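Madovau Residents' Handbook
Section 2: Shelves, drawers and table tops

How to put a shared room in order

The following guidance applies to all furnished rooms managed by Takstead at the Madovau building. It sets out the method residents are asked to follow when tidying a shared room at the end of a letting period or before an inspection. Residents who have lived at Mangubat House will recognise most of the steps, although the order has changed and the section on drawers is new.

Please read the whole page before starting. A room of ordinary size can normally be completed in one morning by two people, with one working on the shelves and the other on the drawers.

What you will need

One box for items to be kept
One bag for items to be thrown away
Two soft cloths, one for use damp and one for use dry
A small brush
A sheet of paper and a pen for the room list

Cleaning products may be collected from the store on the ground floor until noon. Bleach and scouring powder must not be used on any painted or white surface.

Step one: Clear the floor

Pick up everything that is on the floor and place it on the table for the time being. Check beneath the table and beside any tall cabinet, where socks and small papers tend to collect. Bags and shoes should be taken out of the room altogether. Cables should be kept away from the path between the door and the drawers.

Step two: Empty the open shelves

Work from the highest compartment downwards. Take out the contents of one compartment, wipe it, and decide what is to go back before moving to the next. Open shelving is on view at all times, and residents are asked to leave plenty of space in it. Books and small ornaments are suitable. Clothing, food and loose paper are not.

Small objects are easily missed on the lower ledges, particularly dark ones. Run a hand along each ledge before recording the unit as clear. Where a unit stands against bare brick, brush the wall lightly before wiping the shelf; brick dust will otherwise settle on the clean surface. Brick walls must not be washed.

Step three: Sort the drawers

Pull each drawer out far enough to see the back corners. Soft items such as socks and cloths are often pushed there and left behind when a resident moves out — in July alone, the Takstead office held more than 27 bags of unclaimed clothing. Take everything out, including anything that seems to belong to the drawer, and brush the inside from back to front.

Wood-toned interiors should be wiped with the dry cloth only. White fronts and edges may be wiped with the damp cloth and then dried.

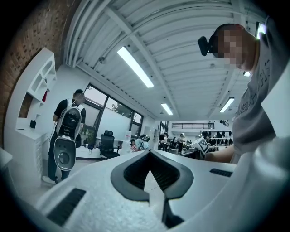
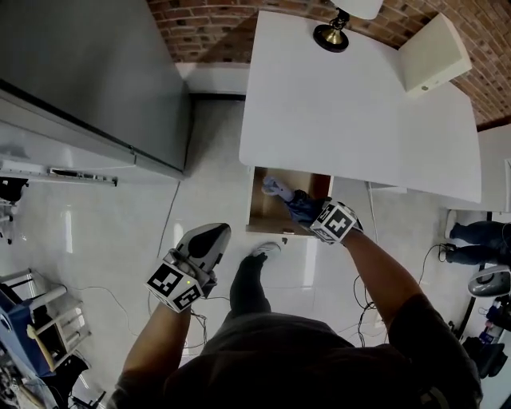

Shelves and a drawer in a brick-walled room. The second picture shows a drawer open beneath the table, with a soft item towards the back.

When the drawer is empty and brushed, fold any soft items that are to be kept and lay them flat in a single layer. Heavy objects should go in the lowest drawer. Close each drawer fully before opening the next one.

Step four: Finish the table top

Return to the items placed on the table in step one and put each in the box, the bag or its proper place. Lift table lamps by the base, never by the shade, and wipe underneath. Lamps are to be set back near the far edge of the table, leaving the front clear for work.

Step five: Complete the room list

Write down anything damaged, missing or left by a previous resident. State the part of the room in which it was found — "lower ledge" or "drawer, back corner" is sufficient. Lists should be handed in at the Jostska desk or posted through the office door. Please quote form 584 at the top of the sheet.

Items left behind

Unclaimed items are kept for one month. Clothing in good condition is then passed on, and the remainder is thrown away. Keys, cards and medicines must be handed in on the same day and should never be placed in a drawer for safekeeping.

Related pages
Section 3: Kitchens and tall appliances
Section 4: Windows, walls and ceilings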